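Insertion tests: when do you call it a pass?

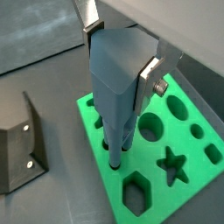

Gray piece in the grip, green shape board below.

tsantoro_okent – February 10, 2018
Hi all – we're writing up house rules for peg and shape work at Okent, and I'd love to hear how you folks score it. My draft says the fingers must be open and clear of the piece before anyone writes down a pass. Out of 214 tries in July, 17 changed score under that rule!

clulo_bench
Too strict for me, Thomas. If it's seated, it's seated. Letting go is a separate skill, so give it a separate column.

Marnie_B
I'm with Thomas on this one, though I do like the extra column. We also write down the grip force before each run – saves a lot of friendly arguing later.

tsantoro_okent
Two columns it is, then. Clulo, I still won't call it a pass with the fingers closed :)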